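# Cloths, crumbs and worktops: notes for a tidier kitchen 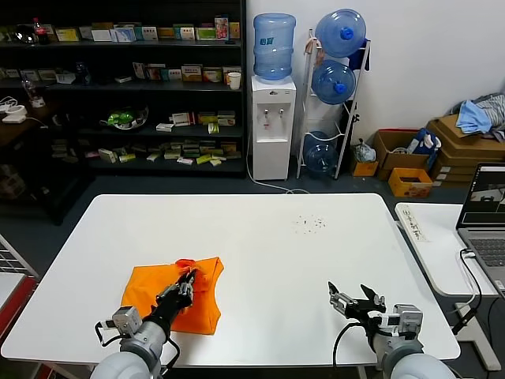
**Harndale, February**

Most of the cleaning done in a kitchen is done with a cloth, and most of the trouble comes from the same cloth. These notes cover what to buy, how to wash it and how to use it on a pale worktop or table, with a few other points that readers have written in about since the last page.

## Which cloths to keep

Four kinds will do for nearly any kitchen.

- **Microfibre** for worktops, taps and glass. Pick a bright colour you can tell apart from the bathroom ones.
- **Cotton dishcloth** for washing up.
- **Tea towel** for drying, and for nothing else.
- **Old rag** for the floor, the bin and the oven. Cut up a worn T-shirt or pillowcase.

Colour is the easiest way to keep them apart. In this house orange is for tables and worktops, blue is for glass and anything grey goes on the floor. Write it on a bit of card inside the cupboard door if several people share the kitchen.

A pack of plain Stuvex cloths has lasted well here. The Mitow ones are thicker and hold more water, but they take a full day to dry on a rail in winter, so they suit a house with an airing cupboard.

## Crumbs first, water second

Dry crumbs come off a table easily. Wet crumbs smear, stick in the edge trim and end up in the cloth.

1. Sweep the crumbs dry, with a hand brush or the side of your hand, into a dustpan or on to a plate.
2. Fold the cloth in half and in half again. You now have eight clean faces to work with.
3. Damp it, wring it hard and wipe in straight lines, from the far side towards you.
4. Turn to a fresh face when the old one looks dirty.
5. Dry with a tea towel you were about to wash anyway.

A bunched-up cloth only touches the table in a few places and misses the rest. Folding takes a few seconds and saves going over the top twice.

Coffee grounds and toast crumbs show up badly on white. If they have been wetted already, leave them to dry out and then brush. Rubbing at them pushes the brown into any scratches.

## Marks on white tops

Try these in order, and stop when the mark has gone.

- Warm water with a drop of washing-up liquid.
- Bicarbonate of soda mixed with a little water, left for ten minutes and wiped off. Don't scrub.
- White vinegar for limescale, on laminate only. Keep it off marble and other limestone.

Ballpoint ink usually shifts with surgical spirit on cotton wool. Test a corner underneath first, as it can dull a painted finish. Turmeric fades by itself if the table gets sun.

Scouring powder and green pads are best kept for pans. They leave fine scratches which hold dirt, and the top will look grey within a year.

## Washing the cloths

Wash worktop cloths every day or two, and the dishcloth daily if you cook with raw meat. Sixty degrees is enough. Microfibre should go in without fabric softener, which coats the fibres and stops them picking anything up. Keep it away from towels too - the lint clings and never fully comes off.

If a cloth still smells after a hot wash, soak it overnight in a bucket with a scoop of soda crystals, then wash again. If it smells after that, move it down to floor duty.

Hang cloths flat over a rail or the oven door handle. Left in a heap by the sink they stay damp in the middle, and the smell is back by morning.

Wednesday is cloth day here. Everything from the rail goes in with the tea towels, apart from the microfibre, which waits for its own small load.

## Boxes on open shelves

Several readers asked about storing things in boxes on open shelving. Put the heavy boxes at the bottom and the ones you open weekly at waist height. Label the short end, facing out. Leave a finger's width between boxes so they slide without dragging the next one along.

Wipe the shelves twice a year. Work from the top down, one shelf at a time, and put each shelf back before you empty the next.

## A reader's tip from Đàm

A reader who runs the Đàm lunch counter keeps a shallow bowl of clean, damp, folded cloths by the till every morning, and a second bowl for used ones. No cloth goes back to the first bowl. It works just as well at home on a baking day, with the used bowl emptied straight into the machine at the end.

Next month: descaling kettles, and what to do with a sticking drawer.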